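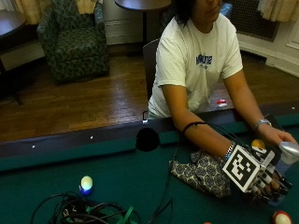
致El-Sayed方面项目负责人:Ulia小排量摩托车青训队这一阶段的进展,我按原定的几个方面逐项写,写到我觉得站不住的地方会直说。上一份报告送出去以后,你们回信说读着顺,数字也好看,我回头又看了一遍,觉得顺得有点可疑。当时我们把圈速、出勤、曝光放在同一张表里,每一栏都在涨,看上去像一张铺得平平整整的绿色台呢,边上还有一圈深色木框托着,体面得很,可是球杆还没碰上去,台面平不平谁也说不准。这一次我把表拆开了,涨的归涨的,没涨的和算不清的另放。

一、训练完成情况

本阶段全队在Padero赛道共完成554圈,数据取自维修区的计时记录,已经和教练的手写本对过一遍。两边有出入的地方以计时记录为准,手写本漏记的多半是下午收车前的几圈。圈数本身我是相信的。我不太相信的是从圈数里推出来的东西。

队里的总结写“车手圈速稳步提升”。单看每个人的最快圈,这话成立。可是最快圈里有一部分是跟在前车尾流里跑出来的,Padero的主直道又长,小排量车在这条直道上跟车与不跟车差别很大。我请技师把有跟车的圈剔掉再排一次,几名车手的进步就小了不少,其中一名基本持平。他本人对此并不意外,说自己一号弯的刹车点从秋天到现在没怎么动过。教练组认为剔除的标准太严,跟车本来就是比赛的一部分。这个意见有道理,但既然拨款条件里写的是“独立圈速”,我还是倾向于按严的算。

比圈速更值得看的是连续圈的稳定性。以前车手出去跑一组,头几圈快,后面散得厉害;现在散得少一些。这里面有多少是体能的功劳,有多少是冬天气温低、轮胎衰退慢的功劳,我分不开。技师说至少一半是天气。体能教练当然不这么看。等天气热起来再跑同样长度的组,才能有个说法。

雨地训练基本没有做。计划里安排了,赛道那边也给了时段,到了当天路面却是半干不湿,雨胎上去没多久就开始发烫起粒,只好收车。总结里把这次算作“完成雨地适应训练”,我已经要求改掉。

二、车辆与轮胎

轮胎由Brilter供应,合作条款没有变动。Brilter在推介材料里说,新配方的后胎能让年轻车手“更早建立信心”。信心这种东西我没法在计时表上找到。技师的观察比较朴素:新后胎升温快,出站后第一圈的抓地比旧款好,跑到后段左侧磨得偏重。Padero左弯少右弯多,按理说该是右侧先磨,左侧磨得重这件事目前没有解释。Brilter的人看过照片,说可能和胎压有关,建议冷胎压再高一点。调高之后左侧略好,车手却抱怨出弯时车尾发飘。这一项我建议继续记录,先不要写进任何对外材料。

备用发动机现有2台,都做过大修。上次报告说“备件充足”,我当时就有保留。一台已经装车替换,另一台拆检时发现气门座磨损,虽然还能用,我不愿意把它算作可以直接上车的。真要在比赛周末坏掉一台,我们手里可用的余地很窄。采购新件的报价我已经拿到,比预算高,高出来的部分主要是运费。是否动用预备金,请你们定。

车架方面没有大事。有一辆车摔过之后做了校正,队里认为已经复原。车手说高速弯里仍然有轻微摆动,技师换了转向阻尼器,摆动减轻但没有消失。我把这辆车暂时排除在圈速对比之外,免得日后有人拿它来说明什么。

三、车手与人员

总教练Irina Vasiliu从秋天起接手日常训练。我跟她在好几件事上看法不同,但她带来的变化是实在的:训练前有书面目标,训练后当天就讲数据,不再拖到下一次。她自己对进展的评价比队里的宣传稿保守得多。她的原话是:“他们现在知道自己慢在哪里,离快还有一段路。”我愿意把这句话当作本阶段最可靠的结论。

车手的上车时间合计约70小时,比计划少。少掉的部分,一块是雨天取消,一块是学校考试。家长那边有意见,认为既然交了保证金就该补足时间。合同里写的是“尽力安排”,从字面上说我们没有违约,可是这种话讲多了,明年春天招生会难看。我的建议是春季加开训练,费用从原本留给宣传片的那一笔里出。宣传片我一直看不出有什么必要。

体能训练和反应训练继续做。反应训练这一块我多说几句。队里很喜欢这类项目,车手也喜欢,做起来热闹,成绩单也漂亮,每个人都在进步。可是一个孩子把同一种测试做上几个星期,成绩自然会好,这和他在弯里能不能早一点看见前车失控是两回事。体能教练给我看过几篇文章,结论都很乐观,参加测试的人都很少。我没有要求停,只要求别再把反应测试成绩和圈速放在一张图上。

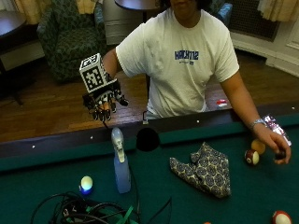 绿色台呢边,左手握着一颗深色台球,腕上是银色手表。

心理辅导原定由外聘人员承担,对方来过之后就没有再安排下一次,原因是双方对费用的理解不同。合同草稿里“每次”指的是每名车手一次还是每个训练日一次,没有写清。这是我们这边的疏忽,草稿是我看过的,我没有看出来。目前由Vasiliu教练兼着做一些谈话,她本人不认为这能代替专业辅导,我也不认为。

四、安全

本阶段有几次摔车,没有车手需要住院。其中一次发生在出站圈,轮胎还没有到温度,车手在第一个右弯丢了前轮。事后大家的说法很一致,都说是“冷胎,正常”。我对“正常”这两个字有意见。出站圈该怎么骑,训练手册里写得明明白白,车手也签过字。如果签过字的东西在场上没有人照着做,那本手册就只是给你们和保险公司看的。Vasiliu教练已经把出站圈的速度纳入当天讲评,超过规定的,下一组少跑。

气囊背心的检查记录有缺页。经办人说检查都做了,只是没有填。我没有理由怀疑他,也没有办法替他证明,所以在合规表里这一项我填了“不完整”。队里希望改成“基本完整”,我没有改。

医疗车的到位时间比上一季好。赛道方面换了停放位置,从原来的看台后面挪到了维修区出口旁边。这个改动是赛道自己做的,跟我们的项目没有关系,请不要计入项目成果。

五、媒体与赞助方活动

车手见面会办了,赞助方嘉宾和本地媒体都到了场。流程走得算顺,车队介绍偏长,提问时间偏短,有位记者想问青训车手升入上一级别的实际人数,主持人把话题转到了新涂装上。我觉得这个问题早晚要答,不如我们先把数字准备好。升级人数目前不多,说出来未必丢脸,躲着不说倒显得有什么。

会后队里的主页新增关注刚过1,000,宣传组把它列为本阶段的重要成绩。我看了一下来源,相当一部分是在抽奖期间加进来的,奖品是签名头盔。抽奖结束以后这批人留下多少,宣传组还没有统计。在有这个数字之前,我建议你们不要在年报里引用。

另外,赞助方的标志在新涂装上的位置有过争议。Brilter希望放在整流罩前侧,El-Sayed的合同里写的也是前侧。目前的做法是左右各占一边,两家都没有正式反对,也都没有书面同意。赛季照片一旦拍出去再改就麻烦了,请你们尽快给一封确认信。

六、经费

支出总体在预算之内,这句话要分开看。之所以没有超,主要是因为雨地训练没做成、心理辅导没有续上、备用件没有买。把该做的都做了,大概率是要超的。我不希望“未超支”被读成“管理得好”。

差旅一项偏高。去Padero的运输改用了带尾板的货车,租金比原先的拖车贵,好处是装卸时不用人抬。技师们赞成,会计不赞成,我看过两边的账以后偏向技师这边,理由主要是少了一次差点砸到脚的事故隐患,钱上并不划算。

轮胎名义上是供应商赞助,实际仍有安装和运输费用,由我们承担。上一份报告没有单列这笔钱,看起来像是轮胎不花钱。从这份报告起单列。

七、接下来

3月有一次公开测试,别的车队也会到场。对我们来说,这是头一回在同样的路面、同样的时段里和别人放在一起比。在那之前,队内关于进步幅度的各种说法我都只当作参考。测试数据出来以后,我会按独立圈速重新做一次排序,连同跟车圈的版本一并附上,你们可以自己判断哪一种更有用。

需要你们答复的事情有:预备金能否用于购买发动机备件;宣传片那一笔能否改作加开训练;涂装标志位置的确认信;心理辅导是否还要继续找人。最后一项如果决定不做,请从项目目标里正式删掉,免得每份报告都要写一次“筹备中”。

车手的个人评估表另行密封寄送,里面有未成年人的信息,请不要转发。

相关文件
Ulia青训队上一阶段进展报告
Padero赛道出站圈速度规定(修订稿)
Brilter后胎磨损记录与胎压调整说明
车手见面会流程及媒体签到表
气囊背心检查记录补填要求

最后更新:2019年1月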